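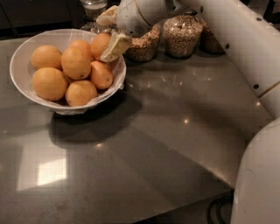
Stillard Kitchen Set
Data card, version 6

Summary

Stillard Kitchen Set is a collection of recorded household tasks that comes together with the Stillard service arm. It is meant for customers who want to fine-tune the arm for their own kitchen before they put it to daily use. The set is delivered with the arm at no extra cost, and it can also be licensed alone.

Contents

The set has 276 episodes in 27 task groups. Most groups are about cloths, fruit, jars and dishes on a countertop. One episode is one task from the first movement until the arm is back in its rest position, or until the operator stops it. Stopped episodes are kept, and they are marked with "stopped" in the field outcome.

Each episode folder contains:
video from the head camera
joint positions and gripper opening, with time stamps
one sentence of instruction in English
outcome (done, stopped, unclear)
notes of the operator, if there are any

The instruction was written before the recording and was not corrected later. In a few cases it does not agree very well with what the arm does. Please read the notes field when you see this.

How it was recorded

All episodes were made by teleoperation in the two test kitchens of Visser. The operators were Nighat Jadoon and Máté Rácz. Objects were placed by hand between episodes, and we asked the operators not to put them every time in the same place. Labels were checked by Zubaida Tanoli — where she did not agree with the operator, both labels are in the file and hers is the second one.

Known problems

Dark polished countertops give strong reflections from windows and lamps. Our depth estimation makes errors there, and we recommend to use the joint data together with the video.

Thin folded cloths are difficult. The gripper sometimes takes two layers when the instruction asks for one, and this is not labeled separately.

Clear glass is not well represented. If your task is mostly with drinking glasses, you will need to record more episodes yourself. The Jolov recorder writes the same format.

In the June release, 125 episodes had a wrong time offset between video and joints. It is repaired in version 6. If you trained on the older files, please download again.

What it should not be used for

The set does not include stoves, knives or hot liquids, and the arm is not approved for work near them. There are no people in the task area in any episode, so a model trained only on this data has not learned how to behave close to a person.

License and contact

Use inside your own company is free for owners of the arm. For resale of trained models you need the Clenitz license, which is in the folder "legal".

Errors can be reported to Muchen Li through the support page. Please give the episode number and the version — without the version we cannot find the file.

Last changed: 24 September 2024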